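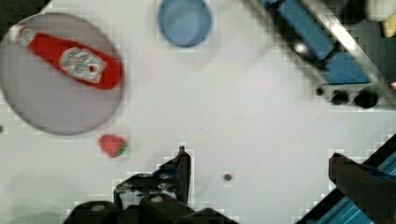 Search this notebook Type and press Enter

Friday, kitchen table, late start

Best morning we've had on the toy kitchen so far! Hazem El Idrissi had the arm warmed up by the time I got in, and we went straight into recording. Target for the day was 30 good episodes, split between the mug and the fruit, and I really wanted them to be messy in the useful way, meaning plenty of different approaches and no two grasps that look like copies.

Background for Hajar, who is away until March: the last Zerouali batch was too tidy. Every object sat in the same spot, the operator came in on the same line each time, and the policy learned the line. Move the mug a hand's width and it still went to the old place, very politely, and closed on air. So now we keep the clutter on the table and ask for variety from whoever is driving.

What we kept on the table:
- colander, mug, plate with the ketchup across it
- strawberry just off the plate, left there as a distractor
- frying pan with the slotted spatula over it, pot next to it

I love the spatula as a distractor. The handle crosses the pan, so any detector that wants tidy outlines has to work for its living. The colander is good too, all those little holes. Skinley's old segmenter used to break it into crumbs. I'd like to try the new one on it (Hazem thinks it will cope, I have a biscuit riding on it).

Operator notes. Slow down on the last bit before closing. If the grasp is poor, leave it in and recover, don't stop the recording. Recoveries are gold! We threw away so many of them last year and I still wince. Only bin an episode if the arm faults or somebody's sleeve gets into the overhead view.

Two cameras matter most for this set, the wrist one and the overhead one. The wrist view loses a lot near the edge of the table, but close in it's lovely, and the overhead gives you the whole layout even when the arm is across half of it. Both are compressed harder than I'd like. White table, so you get blocks in the plain areas. Raised it with Gimeck, they say there's a setting. Must find the setting.
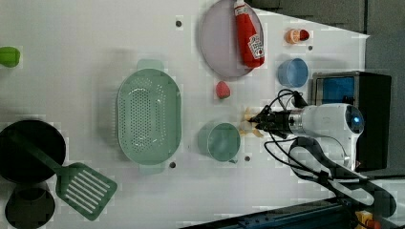 Oven side

After tea we moved on to approaches at the toaster oven. Hajar Abdel Rahman's label sheet has "reach oven", "touch front", "open" and "close" as separate tags, and I'd merge the first 2, but I've left them alone until she's back. Please don't tidy them behind her back, Hazem.

The door handle is vertical and dark against a blue window, which makes a nice clear target. The steel front is less friendly: reflections shift as the arm comes in. I quite like that for training, provided we get enough lighting changes to go with it. Blinds up for half the set, blinds down for the other half. Write which in the notes field!!

Count at the end: 34 saved, so we beat the target. Labels still to do, then push to the Lovon drive under the kitchen folder. Next session swap the plate and colander over and start the fruit from the far side.

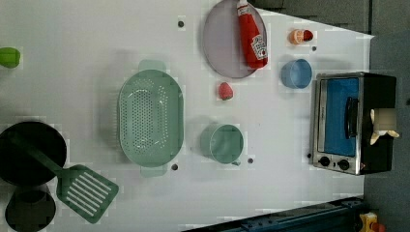 To do

Ask Gimeck again about compression.
Check the clocks on the wrist and overhead streams agree before the next batch.
New tape for the floor marks by the base.
Biscuits (see above).

We use cookies to remember your notebook settings. Accept Manage choices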